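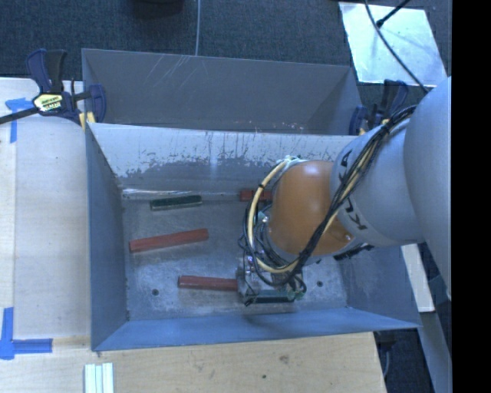
Fig. 2. Sheet-metal bin with sloped walls.

Unit 4: Hopper Geometry

Wall angle governs flow. In mass flow all the material moves at once; in funnel flow a core empties first and the rest stays against the walls. Steep, smooth walls favor mass flow.

Outlet width must exceed the critical arching dimension — see Bellini's notes on cohesive powders. For the Sullstead problem, take a bulk density of 500 kg/m3 and neglect wall adhesion.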